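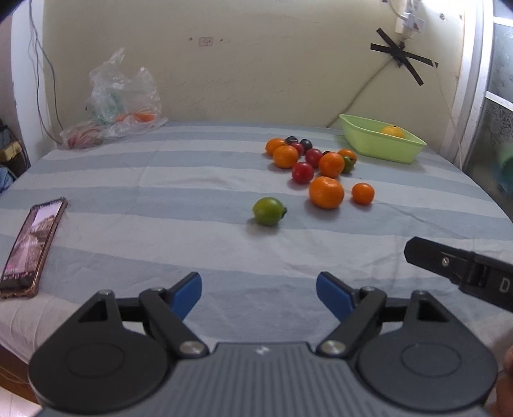 Getting More Out of Your Fruit

12 Oct 2023

I love this time of year for fruit! The first mandarins are turning up while there are still good apples and limes to be had, and I end up with far too much of everything. After a few seasons of throwing away more than I'd like to admit, I've settled into some habits that really do work.

Spread it out first

When you get home from the store, resist tipping the bag straight into a bowl. Lay an old cloth over the table (striped, plain, whatever you have) and put the fruit out on it with a bit of space between the pieces. Turn each one over. Soft spots love to hide on the underside, and one bad mandarin in the middle of a bowl can spoil its neighbors in a couple of days. Anything dented goes in the "eat today" pile.

A cloth is better than a bare table for this – round fruit rolls, and a mandarin that hits the floor never keeps well. Ours is an old one that has been through the wash nearly 200 times and still looks cheerful.

Where it all goes

Citrus is happy on the counter for about a week. If you bought a big bag, keep out what you'll eat and put the rest in the refrigerator drawer, where they'll last much longer. Take them out an hour before eating, they taste so much sweeter when they aren't chilled!

Apples go in the fridge too, but in their own bag. They give off a gas that hurries other fruit along. That's a nuisance most of the time and wonderful when you have rock-hard pears: shut one apple in a paper bag with 4 pears and check every morning.

Plums and peaches ripen on the counter, stem end down, and move to the fridge once they give a little near the stem.

Washing

Wash fruit right before you eat it. Damp peel grows mold fast, and citrus is the worst for it. If you like to zest, scrub the peel under warm water and dry it well with a towel first – the grater grips so much better.

Don't toss the peels

Save mandarin peel! Dry it on a rack in the oven at the lowest setting for 90 minutes or so, until it snaps, then keep it in a jar. I drop a strip into black tea or a pot of oatmeal, and by December the jar is usually empty and I'm drying more.

For tired fruit, chop up 500 grams of whatever is left, add a spoonful of sugar and a squeeze of lime, and simmer it until it slumps. It's gorgeous over yogurt, and it freezes well in small tubs.

The cloth can go in the wash with your towels. Get any juice spots under cold water first, before they set.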